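Abla Chamoun
A thread on resoling climbing shoes, after getting mine back from the shop in Makescombe in March. Long, sorry.

1/ I climbed in the same pair for four years. The shop quoted me $94 for new rubber and two toe patches. A new pair of the same model is $122. People at the gym told me to skip it and buy new. I went ahead with the resole.

2/ The rubber on a climbing shoe comes in two main parts. The sole is the flat piece underneath. The rand is the thinner strip that wraps up around the toe and sides. You can replace a sole cheaply. Once you wear through the rand, the price goes up and some shops will turn you down.

3/ Most people wait too long. Look at the front edge, right under the big toe. If the seam between the sole and the rand is getting hard to find, send them in that week.

4/ I sent mine in late. There was a soft spot on the right toe that I could push in with a thumb. That was the rand going.

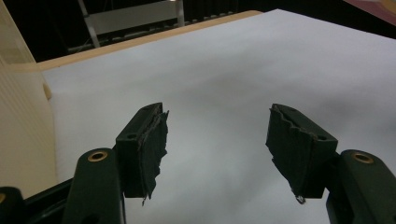
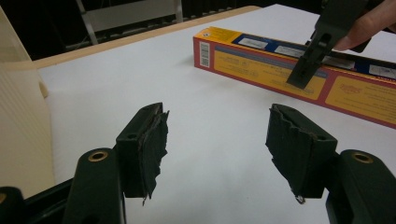
5/ Toe drag is what kills rubber on steep walls. You cut loose, swing back in, and scrape the toe down the panel looking for the foothold. It doesn't wear evenly. The edge goes first, then it starts to lift, and after that every scrape pulls a little more off. You end up with the same kind of ragged edge as the dark pads on those green fingers, with a thin bit hanging off the bottom. When a shoe looks like that, stop climbing in it.

6/ Gluing a flap back down at home is fine for one or two sessions. I used Grikex contact cement, both surfaces sanded, 15 minutes open, then clamped overnight. It held for a week. It also left a hard ridge that the resoler had to grind off.

7/ Clean them before you send them. Damp cloth, old toothbrush, let them dry in the shade. Shops get a lot of shoes and some of them charge extra for dirty ones.

8/ Pick the thickness. Mine asked if I wanted 3.5 or 4 mm. Thinner feels more like new. Thicker lasts longer and feels dull on small edges for the first few weeks. I picked 4 and I'm a little sorry about it.

9/ The turnaround was five weeks. I climbed in rentals the whole time. If you climb a lot, have a second pair.

10/ Fit was a little tighter when they came back. It took three sessions to go away.

11/ Someone asked about Imer soles. I haven't tried them. The shop doesn't stock them.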